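Home Stories Workshops Shop About Contact

Keeping the Letters: An Afternoon at Zumier Paper Repair

August 25, 2020

The front room at Zumier smells of old books and black tea, and the owner of the little paper repair business will pour you a cup of the second before she lets you anywhere near the first. The tea stays on its own table by the door. She is firm about that, in the kindest way, and I drank mine standing up like everybody else does.

She has been mending family papers for 14 years now — letters, recipe cards, baptism certificates, the odd love poem. Before that she worked in the office of a seed company called Skirer, where she was the person who got sent down to the basement whenever a pipe let go.

"I'd come up with an armful of soggy order books and lay them out all over the break room," she told me, laughing. "My boss thought I'd lost my mind. But they dried, and you could read them, and I remember thinking that was the best day I'd had at that job."

Most people find her after a death in the family, when the house is being cleared and a shoebox turns up at the back of a closet. The biggest job she has ever taken on was the Isaksson letters, 2,000 of them, written between two sisters who lived on opposite sides of the same lake and could, by all accounts, have rowed over for a visit any time they liked.

"They wrote about the weather, mostly," she said. "The same weather! They were looking at the same sky. But one of them would say it was a hard rain and the other would say it was a lovely soft one, and by the second year I felt like I knew them both."

I asked her what people get wrong when they try to look after these things on their own, and she thought about it for a good while, turning her cup around in its saucer.

"Tape," she said finally. "Oh, the tape. I understand it, I do. You see a tear and you want to help. But it goes yellow, and then it goes sticky, and then it comes to me." She feels nearly as strongly about rubber bands, and about anything metal that gets left on a bundle for years and forgotten. A clip is fine while you're sorting at the kitchen table, she says, so long as it comes off again before the box goes back on the shelf.
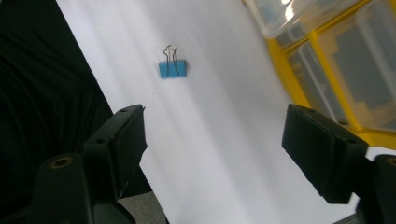 A small blue binder clip on white paper.

Her own advice for beginners is gentler than I expected. Wash and dry your hands. Clear more room than you think you'll need. Open one letter at a time, and if a fold doesn't want to open, leave it be and go on to the next. Keep the envelopes, even the ugly ones. She charges nothing for a first look, and a good many people go home with a folder, a pencil and a little encouragement.

"Half the time they don't need me," she said. "They need permission to sit down and read."

She is teaching fewer classes this summer, with only four students at a time and the windows open, and she misses the crowded tables. In the meantime she has been working through her own grandmother's recipe cards, which lived for decades in an Eletti cookie tin. So far she has found three versions of the same plum cake, each one marked "best."

"I've made two," she said, walking me to the door. "I'm waiting on the plums for the third."

Contact us | © 2020 Zumier Paper Repair. All rights reserved. | Back to top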